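# Why is the sky in a painting sometimes swirly?

Look closely at some paintings and you can see the marks the brush left behind. Artists call these brushstrokes.
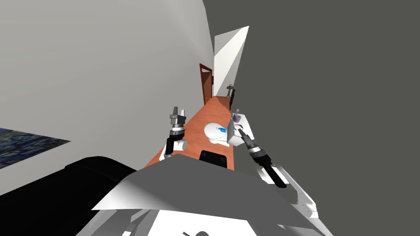 Paint is made from two main things. The first is pigment, a coloured powder. The second is a binder, the sticky part that holds the powder together and makes it stay on the canvas. In oil paint the binder is oil, often pressed from the seeds of the flax plant. In watercolour it is a gum that comes from trees.

Oil paint is thick, a bit like soft butter. If you push a brush through it, the hairs leave tiny ridges. When the paint hardens, the ridges stay. Very thick paint has its own name – impasto, an Italian word.

Watercolour is thin and runny. It soaks into the paper and dries flat, so you won't feel any bumps.

## Which way did the brush go?

Brushstrokes can follow the shape of things. Short, straight strokes can look like grass. Long, curved ones can look like wind or water. Your eyes follow the lines, so a still picture can seem to move.

## Try it yourself

You will need:

- thick paint in two colours
- a stiff brush
- a piece of cardboard
- an old fork

1. Cover the cardboard with the first colour.
2. Add blobs of the second colour while the first is still wet.
3. Drag the brush through in curves – don't mix too much or the colours will go muddy.
4. Use the fork to scratch some deeper lines.

Leave it flat overnight. Thick patches may need another day. Then run a finger gently over the top and feel for the ridges.

*Written by Beverley Treloar*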